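Does a Lift-Up Cabinet Door Need an Expensive Stay?

Project report, Furniture and Interiors program, Trelwood
Chaminda Pramanik

1. Why I picked this

Every kitchen brochure I have read this year has a flap door in it. The wall cabinet opens upward, somebody in a clean sweater reaches for a bowl, and the text says the door stays wherever you leave it. The part that does the work is the stay, the arm or pair of arms between the side of the cabinet and the flap. Stays cost more than ordinary hinges, in some cases a lot more, and the cheap ones and the costly ones are sold with nearly the same sentences.

I wanted to find out whether the sentences mean anything. My starting opinion was that they mostly don't, and I should say so up front because it could have colored what I wrote down. My supervisor told me to keep the opinion and put it on the first page, so there it is.

The question I settled on was narrower than the title. If you fit a stay the way the leaflet says, does the flap hold its position when new, and does it still hold after a fair amount of use? Everything else, such as how it looks or how the cover caps fit, I left out or pushed to the end.

2. What was tested

I used 10 stays of three kinds. The Arkum is a gas strut, the oldest idea of the lot. The Mridha is a friction stay with a screw that you turn to make it stiffer. The Povimel is a spring unit in a plastic housing, and it is the one described as effortless at any height. I bought them through the school at list price. No supplier gave me anything, and I did not ask them to.

I did not have the same number of each. The Povimel was the most expensive and the budget ran out, which means my conclusions about it rest on fewer samples than the others. A reader could fairly object to that. I would too.

The cabinets were plain boxes built in the school workshop from leftover board. I made two flaps for them, a light one and a heavy one. The heavy one had an extra panel screwed to the front to stand in for a solid wood door. Handles were the same on both.

3. Method

Each stay was fitted following its own leaflet, using the drilling positions in the leaflet and nothing from the internet. Then I did the following.

First, the flap was opened to 60 degrees by hand and let go. I watched for one minute and marked any movement on a card taped to the cabinet side. I repeated this at a lower position and again fully open.

Second, the flap was opened and closed 3,000 times. I did the first few batches by hand and regretted it. After that I used a motor and crank from an old class project, with a bicycle pedal arm pulling a cord. The crank lifted the flap and let it come down under control. It never slammed the flap, which real people do.

Third, the holding test was repeated exactly as before, with no adjusting in between. Then I adjusted whatever could be adjusted and tried once more.

That number of cycles sounds large. For a cabinet used several times a day it is only a couple of years. The manufacturers quote far bigger figures for their own tests, and I can't say anything about those because I wasn't there and the leaflets don't describe how the test was run. I looked for a description. What flap weight? What speed? Was it adjusted along the way? I found a large number in bold type and that was all.

4. Results when new

All three kinds held the light flap at 60 degrees. I had expected at least one to fail here and none did, so that part of my opinion was wrong.

The lower position was different. The Arkum struts pushed the light flap upward by themselves until it was fully open. This is normal for a gas strut that is too strong for its door, but the leaflet says the product suits "all common fronts" and does not say that with a small door it will open on its own once it gets past a certain point. With the heavy flap the same struts behaved very well.

The Mridha stays held at every position once I had found the right setting. Finding it took patience. The screw has no marks, so you turn it, try the flap, turn it again, and then discover the other side is set differently. With the two sides uneven the flap twisted slightly and one corner touched the cabinet above. The leaflet has one drawing for this and the drawing shows an arrow.

The Povimel was the easiest to lift. I'll give it that freely. With the heavy flap, though, it sank slowly from the lower position. It took most of the minute to do it, and a person who opened the door, took out a plate and closed it again would never see it. Somebody emptying a dishwasher would.

5. Results after the cycles

The Arkum struts showed no change that I could measure with a card and a pencil. I looked for oil on the rods and found none.

The Mridha stays had loosened. With the heavy flap they no longer held in the lower position at all. After tightening the screw they held as before. Whether that counts as a failure depends on what you think a buyer should have to do. The leaflet calls the stay "maintenance free," and I don't see how a screw that needs turning fits with those words. On the other hand, it is a one-minute job with a normal screwdriver, and it can't be done to a gas strut at any price.

The Povimel sank a little faster than it had at the start. Its adjuster brought it back to the way it had been when new, which with the heavy flap was still sinking. One unit had begun to click near the top of its travel. I opened the housing and couldn't find what was clicking. It went back together and went on clicking.

6. Trouble with the test itself

The mounting screws gave me more worry than the stays. On one cabinet the screws holding the side plate had started to pull out of the board before the cycling was finished. I refitted the plate with longer screws and carried on. Strictly speaking I should have thrown that result out, and I have kept it only because the stay behaved like its neighbors of the same kind.

It does make me suspicious of comparisons in general. A stay is only as good as what it is screwed to, and none of the brochures show a side panel made of cheap board with a chewed hole in it. If a flap is drooping at home, I'd check the screws first and the stay second.

The workshop was also cold in the mornings and warm by the afternoon. Gas struts are known to be weaker in the cold. I tried to do all the holding tests after lunch, but I did not keep a record of temperature, and this is the thing I would most like to have done differently.
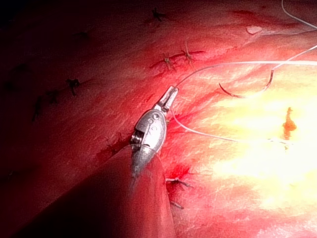
Photo: Chaminda Pramanik

7. What it costs and what you get

I had planned a price table and dropped it. Prices changed between September and the time I finished, and one shop was selling the same stay in two boxes at two prices. The order stayed the same throughout: Mridha cheapest, then Arkum, then Povimel by a long way.

What the extra money buys, as far as I can tell, is a lighter lift and a nicer cover. Those may be worth paying for. A person with sore shoulders might put the light lift ahead of everything I measured, and I did not test with anyone but myself. I am tall and my wrists are fine, so my view on how easy a flap is to reach when fully open should be ignored. Two classmates who are shorter than me couldn't reach the handle without stretching, with any of the stays. That is a problem with lift-up doors altogether and no stay will fix it.

8. Findings

For a heavy flap I would fit the Arkum and forget about it. For a light flap I would fit the Mridha, and write the word "tighten" on the inside of the cabinet. I would not pay for the Povimel unless I had tried it with the actual door that was going on it, at the actual height, and had stood there for the full minute.

The claim that the door stays wherever you leave it was true for one product out of three, when freshly adjusted. The claim that a stay suits any common door was not true for any of them, if "suits" means holding both of my flaps at all positions without attention. A table of flap weights and heights in each leaflet would settle most of this. Two of the leaflets had a web address where such a table was supposed to be. One of the addresses worked, and it led to a page about job openings.

9. If someone repeats this

Buy equal numbers of each kind, even if it means fewer kinds. Use new board for every cabinet. Hang a thermometer in the room. Build the crank before you start, and put a guard over the cord, which came off its pulley one Friday and hit me on the ear.

It would also be good to add a slam test. I left it out for fear of wrecking the cabinets, but slamming is how most flap doors in my own family's house get closed, and I suspect it would change the order of the results.

The flaps, the cabinets and the remaining stays are on the bottom shelf in the workshop. The clicking Povimel has tape on it.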